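The Gripper Knows Where It's Been. Your Software Has to Work Out the Rest

I spent a week with the people who turn hand-held demos into something a robot arm can follow, and I ate a lot of crackers.

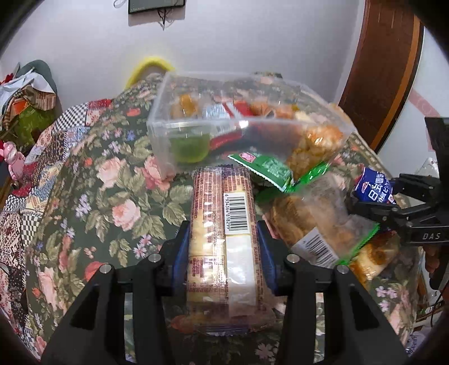

Words by our robotics columnist | June issue | Software

We use cookies to remember your preferences and measure traffic. By continuing to read you accept our cookie notice. Manage settings

The first thing I learned at Vurkum is that everyone there hates plastic wrap. I mean really hates it. I'd been in the door maybe ten minutes, coffee still too hot to drink, and two engineers were already arguing over a long clear-wrapped package of biscuits and whether the depth estimate on it was "bad" or "insulting."

If you've never tried to make a computer see a wrapped package of crackers, let me save you the trouble. Clear film shines where it shouldn't. The cameras catch a highlight, the highlight moves when the hand moves, and the tracking software decides that the highlight is a lovely solid feature it would like to hang on to forever. Meanwhile the real edges of the thing, the ones you'd close your fingers on, are pale and low contrast and sort of mushy. Printing helps a lot. Brownish-red lettering down the length of a package is a gift, and a barcode label is even better – all those crisp little bars, and they stay put.

Vurkum makes software that sits between the person holding the gripper and the robot that will eventually copy them. Their main tool is called Roden, and it does the boring middle part: line up the video with the finger positions, work out where the hand was at every moment, throw away the takes that can't be saved, and hand over something a policy can train on. I say boring with love. I've written about robots for a long time and I've come to believe the boring middle is where most of the good and bad results come from.

So what does Roden do when it opens a new take? It starts with the hand path. The software picks points in the room that it thinks won't move and uses them to figure out how the gripper traveled. A floral quilt is terrific for this, by the way! Roses, little purple flowers, olive leaves, and next to it some black-and-white checkered patchwork – that's about as much texture as a tracker could ask for. A bare white wall is miserable. The team keeps a heat map for every take showing where the points came from, and I got weirdly hooked on looking at them. A take shot over bedding lights up like a city from a plane. Tilt up toward the wall and the city goes dark.

There's a catch with fabric, though. Cloth is soft. Lean on a bed and the pattern shifts, and now your supposedly fixed points are sliding a hair to the left. Older versions of Roden took this personally and bent the whole path to match. The current one runs a second pass that asks whether a patch of points is moving together but separately from the others, and if so it gets demoted. The engineers call this "putting it in the corner." It went through three rewrites, and I was shown the first one, and I promised not to describe it.

Then come the fingers. The inner pads on the gripper are blue against black fingers, so the software can find them by color and shape and read how far open the jaws are. That works nicely until something blue turns up elsewhere in view. A blue snack wrapper did exactly this in one of the test runs I sat through, and for a few glorious moments Roden believed the gripper was about as wide as a dinner table. The fix was a simple rule: finger pads live near the lower middle of the picture, and a hand can't be wider than its own hardware. I asked why the rule hadn't been there from the start. I got a long look.

Two grippers make everything harder and more fun. Now you have two paths, and they have to agree with each other. If the left hand thinks it's here and the right hand thinks it's there, the gap between them had better match what the cameras see when one gripper wanders into the other's view. Vurkum uses those moments on purpose. When a second gripper reaches in from the side, Roden finds it, estimates where its jaw is, and checks that against the second gripper's own story. Disagreements over a set limit send the take to a person.

The person, for part of one afternoon, was me. The review screen is called Doster (I never got a straight answer on the name) and it's plain as toast. You get the video, a timeline, and a little colored band that goes orange wherever the software is worried. You drag to the orange bit, watch it a few times, and press keep, trim, or toss. They sat me down with 50 takes. My early ones were painfully slow because I kept trying to be fair to everybody, and then I loosened up and got ruthless. Compared with the experienced reviewer, I disagreed on 35 – no, sorry, I *agreed* on 35, I've just checked my notes. I'm told that's not terrible for a beginner.

What got me was how much judgment lives in that screen. Say a clear bag of golden crunchy snacks is lying right up against the package you want. Is the grasp good if the fingers brush the bag? Does the robot need to learn to avoid the bag, or to not care? The software can't tell you. It can flag the contact, sort of, if the film isn't fooling it again. Someone still has to decide what the lesson is, and write it down somewhere the next reviewer will find it.

After that the takes go to the planner, a module named Le Goff, and I'll admit this is where I started nodding along without following everything. The short version: a person's arm and a robot's arm don't bend in the same places, so a path that felt natural to a human wrist might be impossible for a machine. Le Goff replays each take against a model of the arm and looks for spots where a joint would run out of room. Of 1,000 takes in the batch they showed me, 200 failed that check. Most were reaches over the top of an open container, where people like to tip the wrist way back.

You can throw those out, or you can nudge them. Vurkum nudges when the change is small and throws out when it isn't, and the size of "small" is a number in a settings file with a comment next to it that says "ask before touching."

I asked what they'd build next if they had a free month. I expected something grand. What I got was a better way to spot shiny film before it ruins a take, with a little warning while the person is still holding the gripper and can just do it over. There's a rough version running already. It beeps. It beeps a lot, and right now it also beeps at foil and at anyone's watch, but when I left they were pretty happy with it.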